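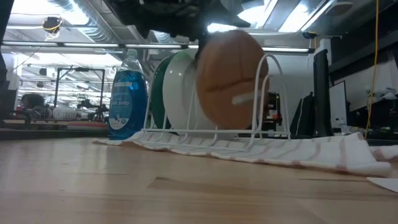

Plates in the rack, gripper on the rim of the tan one. Soap and towel standing by.

From: Ryszard Nowakowski
To: home-automation-chat
Subject: Re: Can any of these things do dishes yet?

On an afternoon in August, Hasel wrote:

> Okay, somebody on this list must know. My sister-in-law swears that
> in a couple of years we'll all have a machine that clears the table,
> washes up and puts everything back in the cupboard. She's already
> talking about not replacing her dishwasher. I've seen the same three
> clips as everyone else, and they always stop right when it gets
> interesting. So can they do it or can't they? And I don't mean a
> robot vacuum, I own a robot vacuum, it eats socks.
>
> Also, does anybody still have the manual for the old Lavum washer?
> Mine has started beeping at me.
>
> Hasel

Hi Hasel, hi all,

Short answer: tell her to replace the dishwasher.

Longer answer, since I've been up to my elbows in this stuff (I do fixtures and odd bits of wiring for people who work on arms, and before that I spent years keeping the packing line at Sikora running). The picture up top is pretty much where my head is these days. Three plates, green, white and tan, on edge in a wire rack, and a gripper with one finger against the top of the tan one. You'd look at that and think, well, that's the easy bit! Washing is the hard part, surely. I thought so too.

But think about what your hand does when you pull a plate out of a rack. You pinch the rim, you feel whether it's coming straight up or snagging on the wire, you wiggle it a little without noticing, and if it's slippery you get your other hand under it before your brain has even been told. A two-finger gripper has to get one finger in front of the plate and one behind, and behind the plate is usually another plate. There's your problem. If the plates are spread out, fine. If they lean on each other the way they do in my rack at home, the finger comes down on top of the rim, and now you're pushing the plate into the rack when what you wanted was to lift it.

And the rack moves! People forget that. A wire rack weighs next to nothing, so when a plate catches, the whole business comes along for the ride. On a shop floor I'd bolt it down and never think about it again. In a kitchen you can't go around bolting things to the counter, or anyway my wife has views on it.

The towel is another one. I love that there's a dish towel under the rack in that picture, all rumpled, because that's what a counter looks like. Anything soft is murder for planning. The rack can sit a hair tilted on a fold, and it'll be tilted differently tomorrow. You can't write down where the towel is the way you'd write down where a conveyor is.

Now, to be fair to your sister-in-law, things have moved. When I was at Sikora we had an arm that put the same box in the same spot 300 times an hour, and if you shifted the pallet by the width of your thumb it would cheerfully put 300 boxes an hour in the wrong spot. The newer setups look at what's in front of them and have a go. I watched one at a demo a while back doing plates from a rack to a shelf, and I kept a tally on the back of an envelope because I'm like that. Out of 60 tries it got 50. I was impressed, I really was, I'd have lost money on it. But then I drove home thinking about the other 10. Most of those were nothing much, it let go early or grabbed air and tried again until the fellow stopped it. A couple would have been broken plates if they hadn't been using plastic. Do the sum for your own house, with your own plates, and see how long the cupboard lasts.

Then there's speed. The good tries took over a minute each. I can empty a whole rack in that time with the radio on and a cup of coffee in the other hand.

Where I do think it's coming along is the dull middle ground between the factory and the house. Drellier, the catering people my nephew works for, have been looking at an arm for sorting trays at the dish return. All the trays are the same, the counter's the same height every day, there's a person standing there anyway who can fish out the fork that went sideways. That sort of job I'd bet on. He tells me the sticking point so far is wet paper napkins, which get everywhere and look different every single time. I had a good laugh at that, but he didn't.

As for washing up proper, with a sponge and a squirt of the blue stuff, I haven't seen anything I'd call close. You have to know when a plate is clean. You and I do it with a fingertip, that squeaky feeling, plus a quick look in the light. I've asked people how they'd have a machine check for that and mostly they change the subject to drying. Glasses I don't even want to talk about. And pans with egg on them, forget it, I can barely get those clean myself.

If anyone here has seen one do a mixed rack (bowls, mugs, a lid or two, the lot) from start to finish with no cut in the video, please post a link, I'd love to be wrong. Same goes for folding. I keep hearing that shirts are solved and then it's always the same T-shirt.

On the Lavum: I have the manual somewhere, it's the gray one with the coffee ring on it. If it's 5 beeps and then a pause, on mine that was the drain filter, bottom right behind the little flap. Put a tray under it before you open it. Put two trays under it. If it's some other number of beeps let me know and I'll go dig in the garage.

Ryszard

P.S. My robot vacuum doesn't eat socks but it did get the charger for my hearing aid, cord and all, so we're about even.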